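Keeping Plums and Apricots Happy Once They're Home

Every July I come back from the farm stand with more plums than any sensible household could eat, and every July somebody asks me how I keep them from turning to mush by the next morning. It's mostly a matter of sorting them, and of leaving the refrigerator out of it for the first little while.

Start by emptying the bag. Plums that sit piled on top of each other bruise under their own weight, so spread them out in one layer, stem end down, on a tray or a clean dish towel. Give each one a gentle squeeze near the stem. The ones that give a little are ready to eat, and the hard ones need another day or two at room temperature. Anything split goes straight into a bowl for tonight (or for right now, standing over the sink, as we do at my house).
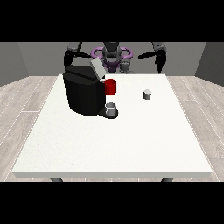
Don't wash them yet! That dusty, whitish coating on a plum is called bloom, and it's a natural wax that helps hold the moisture in. Rub it off and the skin will wrinkle sooner. I rinse only what we're about to eat, in cool water, and pat it dry.

If you're in a hurry to ripen a few, put them in a paper bag with a banana and fold the top over loosely. Check them every morning. Apricots go faster than plums and can slip from firm to mealy while you're busy with something else, so I keep those in a bag of their own. Once the fruit smells sweet and feels right, then it can go in the refrigerator, where ripe plums will hold for 5 days if you're lucky and apricots for rather less. Take them out an hour before supper – cold fruit hardly tastes of anything.
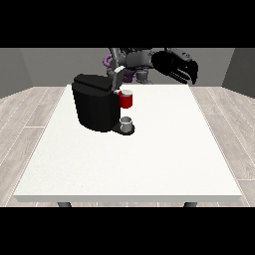 Now, for the ones that got away from you. Soft plums make a lovely quick compote, and I've been using the same method ever since Kornél Szilágyi, my old neighbor in Munmont, wrote it on the back of an envelope for me. Halve and pit enough fruit to give you 400 grams, put it in a saucepan with two spoonfuls of sugar and a splash of water, and let it bubble gently with the lid off until the skins curl. A strip of lemon peel is nice, and so is a bit of cinnamon if you like that sort of thing. It keeps in a covered jar in the refrigerator for the better part of a week, and we have it on oatmeal, pancakes and plain yogurt.

For freezing, cut the fruit in half, take out the pits and lay the halves on a lined baking sheet, cut side up, so they aren't touching. Tip them into freezer bags when they're solid, press the air out and write the month on the bag. They'll be too soft for eating out of hand afterward, but for a crumble in January they are just right, and you can put them in the dish still frozen – only give the crumble a few extra minutes in the oven.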